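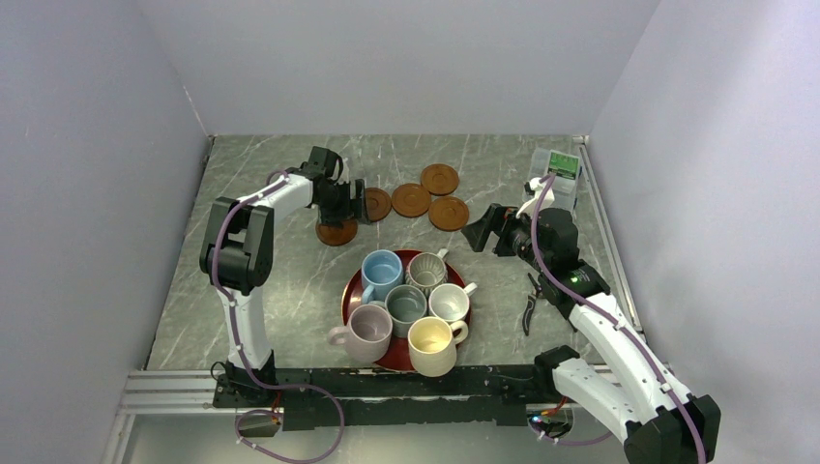 Sudheer Salian wrote to us after the first printing of this book to say that we had begun the chapter on heat at the wrong end. We had started with the sun, and in his view hardly any student has ever had to do anything about the sun, whereas every one of them has at some time put down a hot mug and left a white ring on somebody's good table. Start with the mug, he told us, and let the sun wait its turn.

We grumbled a little (authors do) and then we read our old opening again and found that he was right. So the sun has been moved to the end of the chapter, where you will find it in good health, and we begin this time in the kitchen.

# Chapter 5: Heat on the Move

Think of the last hot drink you made. You boiled some water, poured it out, and from that moment the drink began to cool, whether you were ready for it or not. You may have wrapped your hands round the mug because the morning was chilly. You may have blown across the top, or stirred it, or dropped in a splash of cold milk, or wandered off to answer the door and come back to something you no longer wanted. In every one of these little episodes heat was going from one place to another, and the whole of this chapter is really an attempt to look at that journey slowly and carefully, a stretch at a time.

In the last chapter we spent a good while on the difference between heat and temperature, and if it has slipped away from you, do please go back for a few minutes before going on. You will remember that temperature tells us how hot a thing is, while heat is energy that passes between things because one is hotter than the other. A teaspoon of boiling water and a full kettle of boiling water are at the same temperature, but the kettle has a great deal more energy to give away as it cools, and would warm a cold bath a good deal more than the teaspoon would. Keep hold of that picture of giving away. We are now going to ask where the energy goes and which road it takes.

## The one rule behind everything

There is a rule that sits underneath all that follows, and it is so ordinary that you may feel cheated when you read it. Left to itself, heat goes from the hotter thing to the colder thing. A hot drink in a cool room warms the room, very slightly, and the room cools the drink. The drink doesn't draw warmth out of the cool air and come back to the boil, and you would be astonished if it did.

The words "left to itself" do matter. A refrigerator moves heat out of its cold inside and into the warmer kitchen, and you can feel this for yourself if you put your hand near the back of one while it is running. It can do so only because it is being supplied with energy the whole time. Pull out the plug and the ordinary rule takes over, and the butter goes soft. We shall come back to refrigerators later in the book, and for the present we shall stick to things that are not plugged in.

People often speak of "letting the cold in" when a door is left open in winter. It is a perfectly good thing to shout at a younger brother, and we wouldn't dream of stopping you. In your written work, though, try to get into the habit of following the heat. Warm air slips out, cold air takes its place, and heat passes from the things in the room to that cold air. Cold isn't a stuff that travels about. If you always ask yourself "which is hotter, and which way is the heat going?" you will find that a surprising number of puzzles come undone in your hands.

## Three roads

Heat has three ways of getting about, and you have very likely met their names before: conduction, convection and radiation. We shall take them one after another, although I should warn you that in real life they are nearly always at work together, and a good part of the skill lies in telling them apart.

**Conduction** is heat passing through a material, or from one thing to another that it touches, without the material itself going anywhere. Put a metal spoon in a pan of hot soup and the handle grows warm, though no soup has climbed up it. The particles at the hot end are jiggling about energetically, and they jostle their neighbours, which jostle theirs, and so the energy is handed along. In metals there is extra help from tiny free electrons, which dash about and carry energy with them, and this is the chief reason that metals conduct so well.

**Convection** is heat carried by a liquid or a gas that is itself on the move. Water at the bottom of a pan is warmed, swells a little, becomes lighter for its size than the cooler water above it, and rises. Cooler water sinks to take its place, is warmed in its turn, and so the pan keeps up a steady circulation. The same happens with air above a radiator, and if you have ever watched a bit of fluff sail up towards the ceiling on a winter evening you have watched convection at its work.

**Radiation** is heat travelling as waves, with no need of anything in between. It is how the warmth of a bonfire reaches your face while your back stays cold, and how the warmth of the sun (there it is, patiently waiting) crosses empty space to reach us. All objects give out radiation of this kind, even rather cool ones, and the hotter they are the more they give out.

## Why some things feel colder than they are

Now for something you can try at home this evening, and I do hope you will, since it has surprised almost every class I have ever taught. Find a metal tray and a wooden chopping board that have been lying in the same room all day, well away from the cooker and out of the sunshine. Lay one palm flat on each. The metal will feel distinctly colder, and most people will tell you quite firmly that it *is* colder. Yet if you have a surface thermometer to lend a hand, it will show that the two are at the same temperature, or so close to it as makes no difference.

What your skin notices is how fast it is losing heat. Your hand is warmer than both objects, so heat passes from your hand into each of them. In the metal it is quickly carried away from the spot you are touching, and more heat follows after it, and your hand feels chilled. In the wood it is carried away slowly, so the surface under your palm soon warms up and there is little more for your skin to complain about.

Materials that carry heat well are called **good conductors**. Materials that carry it badly are called **poor conductors**, or **insulators**. Copper and aluminium belong firmly in the first group. Wood, cork, wool and most plastics belong in the second, and so does still air, which is one of the best insulators you will meet in everyday life and costs nothing at all. A woollen jumper keeps you warm largely by holding a great many small pockets of air in place where they can't easily wander off.

Stone and pottery come somewhere in the middle. They conduct heat far less readily than copper, and a good deal more readily than cork, which is why a stone floor feels so unfriendly to bare feet in March and a cork one doesn't. It also explains why a wooden coaster is a sensible thing to have between a hot mug and a table. The wood slows the heat on its way down, and it keeps steam and drips off the polish too. Those white rings, by the way, generally come from moisture getting into the finish, with the heat helping it along.

## A story about a teapot

My grandmother lived in Hela, in a house with a kitchen so cold that the butter never needed a dish with a lid. She owned a silver-coloured metal teapot, a wedding present, and a fat brown earthenware one that she had bought at the market in Pellum. The metal one came out for visitors. The brown one was for the rest of us, and she always insisted that it kept the tea hotter, and my uncle always insisted that this was nonsense because shiny things hold in their heat.

You may be pleased to hear that both of them had a point. A shiny metal surface is a poor giver-out of radiation, so my uncle was right that the visitors' pot lost less heat by that road than you might expect. But the metal was thin, and had a long bare spout and a lid that didn't sit down properly, and warm damp air escaped from it freely. The brown pot was thick-walled with a snug lid, and my grandmother never used it without a knitted cosy, which she seemed to think had no bearing on the matter. The comparison was hardly a fair one, and they went on having it for years.

A fair comparison would change only one thing at a time. Same amount of tea, same starting temperature, same room, lids on both, cosy on both or on neither. Before you read section 5.1, you might like to jot down how you would have settled the argument in my grandmother's kitchen, with 300 millilitres of hot water in each pot and a thermometer borrowed from school. Keep your notes somewhere safe, for we shall be using them when we come to draw cooling curves.

## 5.1 Conduction in solids

We begin with a metal rod, warmed at one end. Suppose that small blobs of candle wax have been pressed along its length, evenly spaced, and that a flame is held steadily under the tip. The blob nearest the flame softens and falls first, then the next, and so on down the rod, each one taking rather longer to go than the one before it.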